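Product Review: Virholm Hardwax Finish for Light Wood Tabletops
Furniture Care / Surface Finishes
Reviewed by Marietjie Pillay for the Torolico Furnishings Office

The Furnishings Office looks after the tables and benches in shared rooms across the Torolico buildings. Most of these have pale wood tops that were oiled when they were delivered and have had little attention in the years that followed. Staff have asked for a finish that can be applied in-house and does not turn light wood yellow. Virholm Hardwax is sold for this purpose, and the office agreed to review it before placing a larger order.

What is in the box

The kit contains one can of finish, 3 lint-free cloths, a fine abrasive pad and a printed guide. The guide is clear and uses large type. The can opens with a coin and closes well, although finish collects in the rim and must be wiped away each time. At $29 the kit costs more than the Tornberg oil now in our stores, but a Tornberg order does not include cloths or a pad.

Application

Each top was washed with mild soap, left overnight and rubbed lightly along the grain. The finish goes on in a very thin coat and is buffed off after 10 minutes. Reviewers who left it longer found it sticky and hard to even out. Solveig Lindqvist, who treated the largest top, recommends working in narrow strips and keeping a dry cloth in the other hand.

The smell is mild but noticeable. Rooms should be aired until the next morning, and used cloths must be laid flat outdoors to dry before disposal, as the guide instructs.
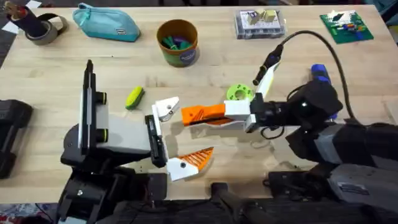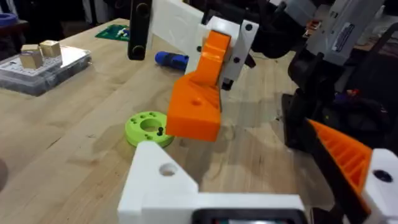 Light wood work surface, two views.

Appearance

Color change was small. On birch and ash the treated area looked slightly warmer than the bare sample and remained matte. The Tornberg oil gave a deeper tone on the same boards, which some departments may prefer. Virholm does not hide old marks. Shallow scuffs became less noticeable on our samples, while dark stains stayed as they were and would need sanding.

Resistance to daily use

Water wiped up within an hour left no trace. Coffee left overnight produced a faint ring that faded after a second coat. Hot mugs were not a problem, but a marker pen from the Yin meeting room left a line that could not be removed – the guide does warn of this. Departments that use markers should keep a desk mat in place.

Rating and recommendation

The office rates the product well for appearance and ease of use, and fairly for price. It is approved for meeting tables and light-duty benches. It is not approved for kitchen counters until the moisture samples have been read in May. Departments wishing to order should use the standard supplies form and state the type of wood.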